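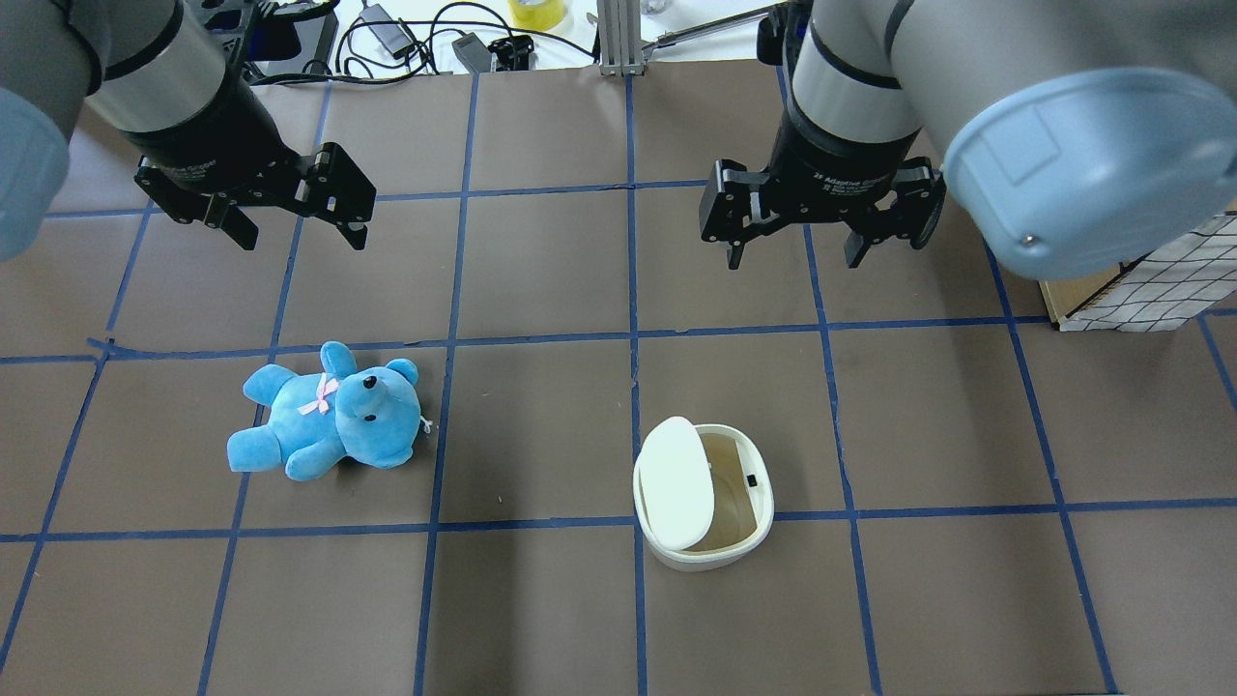 Quilting is a cold-weather thing, a reader wrote to me last week, and you should put it away by May. Well, I read that twice over my coffee and I just can't agree! My best blocks came together on the porch in Tagle, with the windows up and 39 squares still to trim.

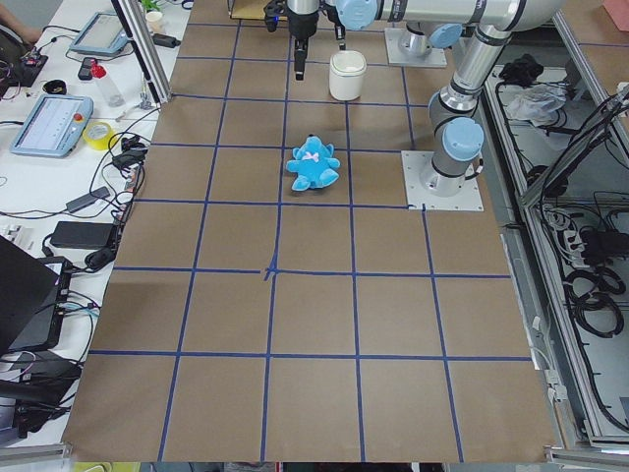

I do slow down in the heat – a lap full of batting is no joke – so I keep to hand piecing then, and save the big binding jobs for later.

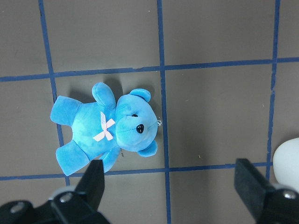
The border is still 18 inches short, by the way, and I'm out of the green.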